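Workshop notes: the two-arm bench

Sunday, May 12, 2019

The Flollent bench has moved on a fair bit since the last newsletter. Both arms are now up and running from the same computer, and the Tellum software talks to each of them without dropping out. That took 3 evenings, most of it spent on a bad connector that looked fine until it was wiggled.

The job we are working towards is still the same one: pick up a box, turn it, and set it down on the other side of the table. The fingers on the first arm have been reprinted with a flatter face, and the wrist camera has been moved back by 8 millimetres so that both fingertips stay in view when the gripper is open.

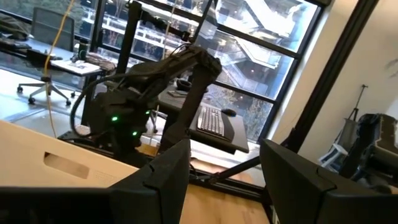 One member wrote in to ask whether the cables ought to be dealt with before anyone lets the arms run at full speed, having lost a motor on a home build when a loop caught on an elbow joint and pulled the plug out. Two clips per link and a bit of slack at each joint cured it, the message went on, and cloth tape is no good as it creeps when the motors get warm.

We agree, and clips are on the list. Until they are fitted, please keep the speed setting at 2 or lower — the slider goes higher, but leave it alone. The stop button has a new home on the near side of the table.

Still wanted: M3 bolts in any length over 10 mm, a spare power supply, and someone who can solder small connectors. The Phí code for the second arm is in the shared folder under Ditance, along with the drawings for the new fingers. Next build evening is the first Tuesday in June, from seven.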